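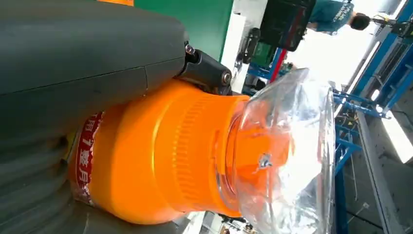 I have been meaning to write about my medicine cabinet since September, and last weekend I finally emptied the whole thing onto the bathroom floor. What a mess! I moved to Terkdale with 3 boxes marked "bathroom" and I'm pretty sure one of them went straight onto the shelf without anyone looking inside. The first thing I changed was how I pick things out. I used to go by size and then squint at the labels, and now I go by color. A bright orange container with a ribbed cap is hard to mistake for anything else, even at six in the morning, so the things I reach for every day get the loud colors and the once-a-year stuff goes up top in whatever it came in.

Then came the dates. I had a cough syrup that was older than my couch, and a tube of Skidetti foot cream I bought on vacation and never opened (it smelled like a candle shop, so maybe that was for the best). I also found a hotel sewing kit, which I kept, and a crepe bandage with no stretch left in it, which I didn't. Old pills don't go down the toilet, by the way. The pharmacy next to Thongsuk, the noodle place on the corner, has a drop box just inside the door, and you can pour everything in and then go eat. I had the 25, extra hot – it's still the best soup in town and I will argue with anyone who says otherwise.

The other thing I did was move the whole lot out of the bathroom. All that steam from the shower can't be doing it any good. Everything now lives in a Mistero bread tin on the top shelf of the hall closet, well above kid height, with a list taped inside the lid. My list is in pencil so I can rub things out. I'm not a list person at all, but this one has lasted since Saturday and I'm a little proud of it.

If you do your own cabinet this month, write and tell me the oldest thing you find. The one to beat is a jar of chest rub from 2000, which came from my own shelf and still smelled great. Next time I'm doing the drawer under the oven – wish me luck!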